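Gripper Fault on the Two-Arm Cells: Frequently Asked Questions

Zomard Automation, user support
Last updated April 17, 2019

This page collects the questions we have been getting from sites that run the Metura two-arm tabletop cell on small-item handling. It covers the fault listed in the release notes as "grip hold on stop," the interim working rules, and the software update. If your cell has a single arm, none of this applies to you.
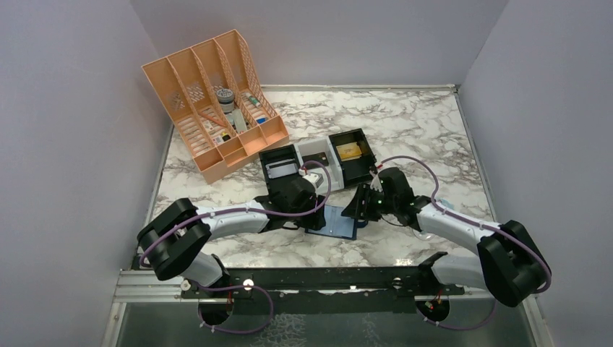
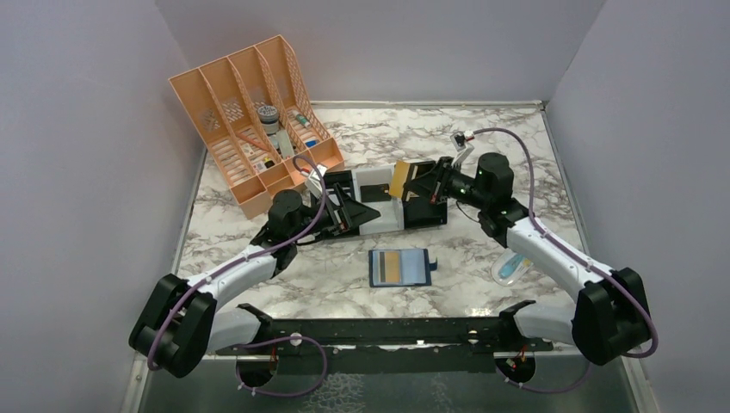
Two-arm card and case handling in the Metura cell. The desk organizer stands at the left in both pictures.

What is the fault?

When both arms hold the same object and one arm goes into a protective stop, the other arm should stop at the same moment and both grippers should hold their last position. On affected cells the second arm can keep moving for a short time after the first has stopped. The object is then pulled or twisted between the two grippers.

The grippers don't open when this happens. They keep the force they had, so whatever is between the jaws takes the load.

How was it found?

A customer site reported a cracked card case in October. The arm log showed a stop on the right arm and continued motion on the left. We asked other sites to send their logs and found the same pattern in 11 of them. Most of those sites hadn't noticed anything, as the parts they handle are soft or the grip slipped before anything broke.

Was anyone hurt?

No. We have no report of an injury. In two cases an operator had opened the access door to clear a part and found one gripper still under load. Please read the section on clearing a jammed part below, even if your cell has never shown the fault.

Which cells are affected?

Cells with controller software 2.0 through 2.4 and both arms set to linked mode. You can find the version on the start screen, in the bottom line. Linked mode is under Arms, then Coordination.

If your arms run independently and never hold the same object, you won't see the fault. We still recommend the update, since it also corrects two log messages that give the wrong arm.

What causes it?

The two arms exchange a status message many times a second. When one arm stops, it sends a stop message to the other. In the affected versions that message waits in the same queue as ordinary position messages. If the queue is busy, the stop message is late. In our bench tests the longest delay we recorded was 68 milliseconds. At low speed this makes little difference. At full speed, with a rigid part held at both ends, it is enough to break thin plastic.

Does the emergency stop button work?

Yes. The button cuts motor power to both arms directly and doesn't use the message queue. The fault only concerns protective stops, meaning the ones the controller starts by itself after an overload, a position error or a lost sensor signal.

The same is true of the door switch. Opening the access door stops both arms.

How can I tell if it has happened on my cell?

Open the event log and look for code G-22. It means that the measured force between the grippers passed the limit after a stop. One entry by itself may be a part that was seated badly. Repeated entries, or an entry with a stop time for one arm that is later than for the other, should be sent to us.

Other signs to look for:

Parts that come out bent or cracked near one end only.
A gripper finger that no longer closes flush with its partner.
A new clicking sound from a wrist joint at slow speed.
A cable that has come out of its clips after a stop.

What should we do until the update is installed?

Set the speed for linked moves to 25 percent or lower. Leave the speed for single-arm moves as it is.

Set grip force to the low preset for cases, card holders and anything else with a hinge or thin wall.

Where the task allows it, have one arm hold and the other work. A case can be held in one gripper while the other handles the card, with no need for both grippers to pull on the case itself.

Don't raise the overload limit to get rid of nuisance stops. Two sites did this and both ended up with damaged gripper fingers.

How do I clear a jammed part safely?

1. Press the emergency stop. Don't rely on the protective stop.
2. Wait until the screen shows Power Off for both arms.
3. Open the access door.
4. Look at both grippers before reaching in. Assume that both are still clamped, including the one that seems to have let go.
5. Turn the manual release on the first gripper slowly while keeping your other hand away from the gap between the two grippers.
6. Release the second gripper the same way, then take the part out.
7. Check fingers, cables and connectors before closing the door.

Never pull a part out by hand while either gripper is clamped. A part under load can snap, and thin plastic leaves sharp edges. Wear safety glasses for steps 5 and 6.

Can I use the Release Both button on the screen?

Not after a G-22 entry. The button opens the left gripper first, and a loaded part can spring toward the right arm. Use the manual releases. In the update the button is locked after G-22 until the force reading is back to zero.

Do loose items on the table matter?

They can. An arm that touches an unexpected object may go into a protective stop, and that is what sets off the fault. Keep items the program doesn't know about out of the reach of both arms. Organizers, trays and wallets that are part of the task should be at their taught positions. Clear bags deserve extra care, as the overhead sensor has trouble finding their edges.

Does the fault damage the arms?

It can wear them. The parts we have had back were mostly gripper fingers, plus one wrist bearing from the Lasov test line. After any G-22 entry, run the wrist check under Service, which takes around 2 minutes per arm. If the result is yellow, keep working at reduced speed and book a visit. If it is red, take the cell out of use.

Is the update free, and how do we get it?

Yes, it is free for all cells, in or out of warranty. Version 2.5 gives stop messages their own channel, so they no longer wait behind anything. Download it from the support area, copy it to an empty USB drive and choose Update on the start screen. Both arms must be parked with the grippers empty. Cells on the Aitken service plan will be updated by the technician at the next visit, or sooner if you ask.

Do we need to teach our programs again?

No. Taught positions are kept. The linked speed setting goes back to the factory value, so check it before the first run if you want to stay at 25 percent.

What should we send when reporting a case?

The full event log, the program name, the speed and grip settings, and a photo of the part and both grippers before anything is moved. Please keep the broken part until we have answered. Reports go through the form in the support area under Cell Safety.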